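Last updated: 26th March
Print this article | E-mail this article
Shares: 376 | Comments: 30

Desk cable guidance issued to Rarton residents

Residents of the Rarton student housing block have been sent a two-page guidance sheet on desk layout and cable storage. It was written by Despina Antoniadis, housing safety officer for the operator, Omoregie, and covers all 1,043 study rooms on the site.

The sheet deals mainly with power strips and charging cables kept on the desktop. Strips should lie flat with the switch side up, and spare cord should be coiled loosely and tied. Adapters must not be stacked.

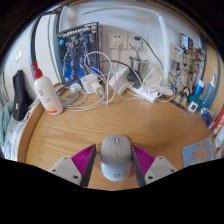
Liquids are treated separately. Pump bottles, cups and flasks should go on the shelf unit, or at least on the side of the desk away from the sockets -- a rule carried over from the previous sheet. Lids should be closed when the desk is in use.

Antoniadis said most of the questions she gets are about where to put things. "The shelf takes more than people think," she said. "Heavy items go at the ends, over the brackets."
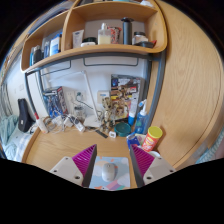 Bottles, a thermos flask and a jar on the shelf over a study desk at Rarton.

Mouse pads and other loose mats may stay on the desktop but should not cover a power strip or adapter. Boxes and posters may lean against the wall if they leave the socket plates clear. 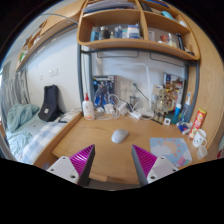
White cables and chargers at the back of the desk, with the mouse pad to the right.

Room checks against the new sheet begin in April. Sreekumar Mathew, who will schedule them, said residents will get notice by e-mail and may ask for cable ties at the front office.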